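3.2. Recogida de demostraciones en espacios habitados

Las demostraciones del conjunto Rana se recogieron con pinzas de mano, sin ningún brazo robótico presente durante la grabación. El operador sostiene la herramienta, realiza la tarea con su propio movimiento y la cámara montada sobre la pinza registra el episodio completo. De esta manera la observación que recibe la política durante el entrenamiento tiene el mismo punto de vista que tendrá después, cuando la pinza equivalente se instale en el manipulador Banau. En trabajos anteriores nuestros, con una cámara fija en un trípode, esta correspondencia no existía y la transferencia resultaba bastante peor.

Se grabaron en total 274 episodios, de los cuales 236 se conservaron después del filtrado que se describe en la sección 3.4. Las sesiones se realizaron durante el mes de junio en 7 habitaciones distintas, todas amuebladas y con iluminación natural. No se modificó la disposición de los muebles grandes entre un episodio y otro de la misma habitación. Los objetos de la tarea, en cambio, se colocaron de nuevo antes de cada repetición, y el operador eligió libremente la postura inicial.

La óptica de gran angular tiene un campo de visión muy amplio, y por este motivo el cuerpo de la pinza ocupa siempre una parte importante de la imagen (figura 2). Hemos decidido no enmascarar esta región. La posición aparente de los dedos aporta al modelo una información directa sobre la apertura, y en los ensayos preliminares con máscara el error en el momento del cierre aumentó de forma clara.

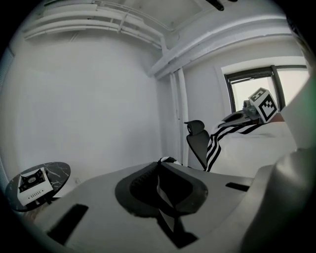

Figura 2. Vista desde la cámara de una pinza de mano. Sobre el asiento blanco junto a la ventana, una segunda pinza con un cubo de marcadores fiduciales.

El cubo de marcadores sirve para estimar la pose relativa entre dos herramientas cuando ambas participan en una tarea bimanual. Los códigos están impresos en varias caras, de modo que la estimación puede hacerse desde orientaciones diferentes. La calidad de esta medida depende mucho de la luz. Una ventana a contraluz reduce el contraste de los códigos, y un marcador pequeño en la imagen es más sensible a la distorsión que queda después de la calibración. Los fotogramas en los que no se detecta ninguna cara se completan por interpolación, siempre que el intervalo sin detección no supere 27 fotogramas. Si lo supera, el episodio pasa a revisión manual.

La sincronización de las secuencias se realiza con el programa Makuvbridge, que asigna a cada fotograma una marca de tiempo común y guarda junto a ella la apertura de los dedos. Las trayectorias se expresan respecto a la primera pose de cada episodio. No utilizamos un sistema de coordenadas global de la habitación, ya que su definición exigiría una calibración adicional al comienzo de cada sesión y la política no lo necesita.

Queda una limitación que debemos mencionar. El operador humano mueve la pinza con una velocidad que el manipulador no siempre puede alcanzar, sobre todo en los giros de muñeca. Para corregirlo, las trayectorias se remuestrean con el límite de velocidad articular de Banau y se descartan aquellas que no tienen solución cinemática. El procedimiento de remuestreo es el mismo que utilizamos en el conjunto Luvia, con la única diferencia de que aquí se aplica por separado a cada mano.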